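Can anything that isn't a person unload my dishwasher yet?
General Discussion > Robots and Automation

hobnail_47
Serious question. I've been reading "two years away" since I had hair. I have a dishwasher, a dryer, and a small shop out back with a bench that hasn't been clear since March. I'd pay real money for a machine that could handle any one of the three. What's the actual state of things? Please don't tell me to get a vacuum. I have a vacuum. It lives under the couch now, by choice I think.

dripcoffee
You've described the whole industry. Vacuums work because a floor is flat and nothing on it has a handle. Everything else in the house has a handle.

tolerance_stack
I run second shift at a place that makes pump housings, so take this as a shop-floor answer. We've had a Midus arm loading a lathe for over 5 years and it's the best coworker I've got. Same blank, same spot, same grip, all night. Move the tray by the width of your thumb and it will confidently pick up some air and machine that.

So yes, machines can do chores, provided you first turn the chore into something that isn't one.

quietlathe
That's out of date. The newer stuff finds the tray by camera. Our Trasex cell takes parts out of a mixed bin and I've quit babysitting it.

tolerance_stack
What's in the bin?

quietlathe
Brackets.

tolerance_stack
How many kinds of bracket?

quietlathe
2. Still mixed.

hobnail_47
OK but brackets don't have last night's lasagna on them. Where are we with things like knobs and switches? My dryer has a dial you have to pull out, turn, and push in. My mother-in-law can't work it, and she raised four kids.

bench_goblin
Knobs and switches are where I'd look if you want to know how far along it is. Everyone wants to see the shirt get folded, but half of any chore is working the controls: set the dial, slide the thing to 3, flip the toggle, plug the lead in the right hole. You do it without looking while yelling at the dog.
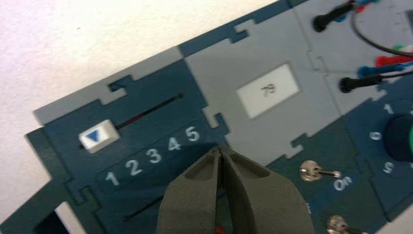 Each of those is its own little problem. A slider has to be pushed along its slot, and if you shove at the wrong angle it binds. A toggle wants a firm flick and then for you to get out of the way. A rotary knob needs more wrist than most grippers have, so they turn it a bit, let go, and come back around like a guy opening a jar with oven mitts. Banana plugs I won't discuss before lunch.

Put them all on one panel and you also have to avoid bumping one while you're working another. I can't do that reliably and I have ten fingers.

dripcoffee
So your position is that it's 2026 and we're training robots on a toddler's busy board.

bench_goblin
Toddlers are very good at it. I'd hire one if the hours worked.

quietlathe
I think you're all lowballing this. Platora had a demo of an arm running a washing machine start to finish. Door, detergent drawer, dial, button.

tolerance_stack
One take?

quietlathe
It was edited.

tolerance_stack
Sped up?

quietlathe
A bit sped up.

marinescu_owner
I own a Marinescu countertop arm, so I can speak for the consumer end. It was supposed to put dishes away. It will put away mugs. It does this very gently, one at a time, and it sounds like a dentist in the next room. I spent $500 on it used, and the guy selling it helped me carry it to the car, which should have told me something.

I still like it. My kids say goodnight to it. But I rearranged a whole cabinet so it could reach, and the plates are on me.

hobnail_47
Would you buy it again?

marinescu_owner
For $500, sure. For what he paid, no.

quietlathe
Mugs today, plates next year. I'll stand by that.

tolerance_stack
Bookmarked.

hobnail_47
Thanks, all. Going to go pull out, turn, and push in the dial. If anyone gets a machine to do that on a dryer older than my truck, send me a message and bring it over. I'll supply the towels.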